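Workshop tips: teaching the arm to open a drawer

Collected by Honeylyn Galang, Elmont workshop. Last changed 11 February 2020.

These tips are for people who show the arm a task by remote control, and also for those who move it by hand. I wrote most of them in December, after I had to throw away 23 recordings of one drawer. Please read them before you book the bench.

Before you start

Open and close the drawer with your own fingers first, slowly. You will feel where it sticks. If it sticks for you, it will stick for the arm, and the arm has less patience.

Put a cloth under small furniture. On bare wood a light cabinet slides toward you together with the drawer. If it still moves on the cloth, put something heavy in the bottom drawer – I use a bag of rice.

Look at the cables. Move the arm once through the whole path with the gripper empty and watch that no cable pulls tight or touches the cabinet.

Holding the drawer

A drawer with a knob is easy and you can skip this part. With a drawer that has only a finger recess, many beginners try to put the gripper tip inside the recess. The tip slips out and you lose the recording. Take the top edge of the drawer front instead. If the edge is closed too tight against the cabinet, begin the task with the drawer open a little, and write this in the notes. 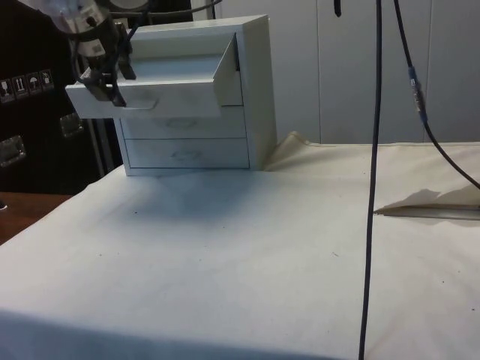 Top drawer held by its front edge and pulled out. The two lower ones stay closed.

Close the gripper only until the drawer follows it. More force makes the drawer hang crooked, and black fingers leave gray marks on white plastic. A damp sponge with a little baking soda takes the marks away. Do not use the strong cleaner from the Notmont shelf, it makes the surface dull.

Pulling

Pull straight in the direction of the rails. By remote control this is harder than it sounds, as your hand wants to make a small arc. Tolentino, our older arm, drops a little when it reaches far, so with that one I aim slightly higher than I think is right.

Do not hurry, but do not stop in the middle also. A long pause gets learned like everything else.

When you guide the arm by hand, hold it above the wrist and keep your own fingers out of the camera view.

Recording

Make 20 good recordings for one drawer. Between them, turn or shift the cabinet a little. After every 6 I stand up and drink some water, my last ones were always the worst when I did not do this.

Name the files in Namuser at once, with the drawer in the name: top, middle or bottom. If two people share the work, let each one keep own folder.

Spare cloths are in the box under the sink. Wash at low heat, no softener.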